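로봇 학습 실습 강의 노트
4주차: 시뮬레이션에서 시연 데이터 모으기

지난주에는 모방 학습의 기본 식과 분포 이동 문제를 다루었다. 이번 주는 학습기에 넣을 시연을 직접 모은다. 수집 환경은 Flandero이고, 조작과 기록은 Flurby로 한다. 두 프로그램 모두 실습실 컴퓨터에 설치되어 있으며 개인 노트북에서는 그래픽 메모리가 부족할 수 있다.

1. 에피소드의 단위

에피소드 하나는 초기 자세에서 시작하여 조작자가 종료 키를 누를 때까지의 기록이다. 매 시점마다 카메라 영상, 두 팔의 관절각, 그리퍼 개폐값, 몸체의 위치와 방향, 조작자의 명령이 저장된다. 관측과 명령의 시각이 한 칸 어긋나는 오류가 매년 나온다. 명령은 그 명령을 내리기 직전의 관측과 짝을 이루어야 한다.

조별로 40개를 제출한다. 이 중 6개는 검증용으로 따로 빼 두고 학습에 쓰지 않는다. 검증용은 녹화를 시작하기 전에 번호로 정해 둔다. 다 모은 다음 잘된 것만 골라 검증용으로 돌리면 점수가 실제보다 높게 나온다. 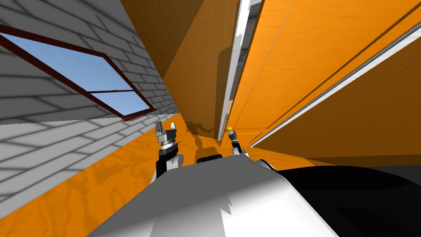
2. 초기 조건 바꾸기

초기 조건이 모두 같으면 모델은 영상을 보지 않고도 궤적을 외울 수 있다. 몸체의 시작 위치, 바라보는 방향, 두 팔의 자세를 에피소드마다 바꾼다. Flurby의 초기화 메뉴에서 무작위 값을 쓰되, 사용한 시드를 기록표에 적는다. 팔이 벽이나 가구를 뚫고 시작하는 경우는 바로 폐기하고 시드도 지운다.

그리퍼의 시작 상태도 변수에 넣는다. 양쪽 모두 열린 상태로만 시작한 데이터로 학습하면 한쪽이 닫힌 상태에서 첫 동작이 불안정해진다. 좌우를 따로 설정하고 기록표에도 좌우를 나누어 적는다.

카메라가 기울어진 에피소드는 그대로 둔다. 나중에 영상을 돌려서 수평을 맞추면 카메라 외부 파라미터와 맞지 않게 되므로 원본 영상에는 손대지 않는다. 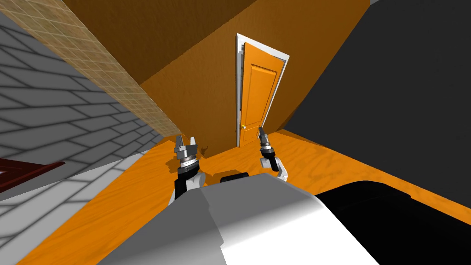

그림 출처: Krishnan 실습 자료집, Flandero 렌더링 화면

3. 이동과 조작의 구분

이동 구간과 조작 구간은 길이가 크게 다르다. 구간을 나누지 않고 시점 단위로 균등하게 뽑으면 학습 배치가 이동 구간으로 채워진다. 기록할 때 구간 표시 키를 눌러 경계를 남긴다. 경계를 놓쳤다면 재생 창에서 넣을 수 있다. 재생 창에서 넣은 경계는 파일에 별도 표식이 붙고, 이번 과제에서는 감점하지 않는다.

아무 명령도 없는 시점이 길게 이어지면 모델이 정지 상태를 배운다. 앞뒤의 정지 구간은 잘라 내고, 중간의 정지는 의도한 것인지 확인한 뒤 처리한다. 중간을 잘라 이어 붙이면 속도 값이 튀므로 그 자리에서 에피소드를 둘로 나누는 편이 낫다.

4. 손목 쪽 시점

전체 시점만으로는 손가락과 대상 사이의 거리를 읽기 어렵다. 손목 쪽 영상을 함께 저장하고 두 영상의 시각을 맞춘다. 그리퍼의 그림자가 표면에 생기는 위치도 거리 단서가 되므로 렌더링 설정에서 그림자를 끄지 않는다. 조명 방향을 바꾸는 실험은 11주차에 따로 한다.

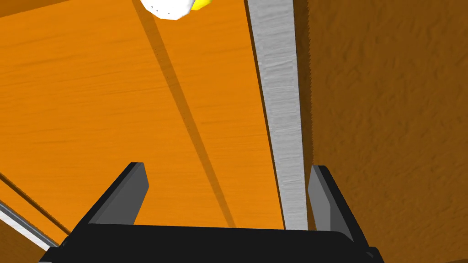 Grarkeck 대학 로봇공학과 | 학부 실습 강좌

손목 쪽 영상에서는 손가락이 항상 화면의 일정 부분을 차지한다. 이 부분을 가리거나 잘라 내지 말 것. 손가락의 벌어진 정도가 그리퍼 개폐값과 맞는지 눈으로 확인하는 데 쓰인다.

5. 실패한 시연

실패한 에피소드도 삭제하지 않는다. 성공, 실패, 폐기의 세 가지로 표시하고, 실패에는 이유를 한 줄로 적는다. 실패는 과제를 끝내지 못한 것이고, 폐기는 저장 오류나 초기 조건 오류로 기록 자체를 쓸 수 없는 것이다. 제출 개수에는 성공만 들어간다.

6. 제출

조별 폴더에 에피소드 파일, 기록표, 시드 목록을 넣는다. 파일 이름은 조 번호와 에피소드 번호로만 짓는다. 제출 전에 Flurby의 검사 명령을 실행하여 빠진 영상이 없는지 확인하고, 검사 결과 파일도 같은 폴더에 둔다. 마감은 다음 수업 전날 오후 6시이다.

읽을거리: 강의 자료집 3장, 5장 앞부분. 5장의 연습 문제는 다음 주에 다룬다.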